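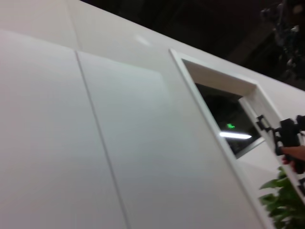

White wall panels and window opening, exit sign showing through the glass.

Home | Notebook | Rooms | Supplies | Archive
Reading time: 2 min

May, entry begun 9:40

Subject: Kitchen corner, table surface and drying arrangement for tableware

The wall panels were wiped down this morning before any tableware was brought out. Plain water and a soft cloth were used on the faces. The recessed seams were gone over a second time with a dry cloth folded to an edge, as dust collects there and comes away onto the cloth for several passes. The window trim was cleaned in the same manner, including the beveled border and the inner reveal. The glass was left for a later date.

The Sekton cleaner recommended in the previous entry was not used. It leaves a film on matte surfaces, and the remaining bottle has been returned to the supply shelf with a note attached. Colleagues are asked to keep it for the sink only.

10:15. Tableware. The colored plates from the Porneck order were washed by hand in the adjoining room at the lowest detergent dose and carried in on a tray. The supplier's sheet allows a machine cycle of up to 33 minutes. Hand washing will remain the practice until the question of surface scratching has been settled with El Idrissi, who supplied the earlier batch and whose plates dulled noticeably over the winter.

The wire rack has been placed on the right side of the table. Plates are to be stood in it on edge, one behind another, with the concave face toward the front. The sky-blue plate stands ahead of the lavender one, with the pinkish-red farther back.
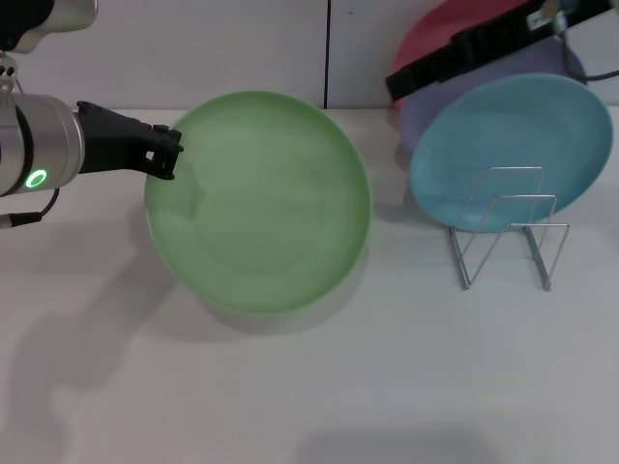
The light green plate is kept flat on the tabletop and to the left of the rack, so that there is clear space on the table between the two. Plates should be taken up by the rim. Handling by the center leaves marks that show under the overhead lights, particularly on the paler colors.

The rack itself is satisfactory. The zigzag wire holds a plate at a steady angle, although a thinner plate from the Vastum set leaned too far during an earlier trial and has been withdrawn. Rubber sleeves for the wire were considered and set aside. They trap water at the base of the loops and would need to be removed for cleaning.

Drying time at room temperature was entered as 30 minutes in the rack. Plates laid flat took longer and held a ring of water under the foot.

To be done: reorder cloths; correct the shelf label for the tableware tray; clean the window glass.

11:30, entry closed.

2 comments | 2 shares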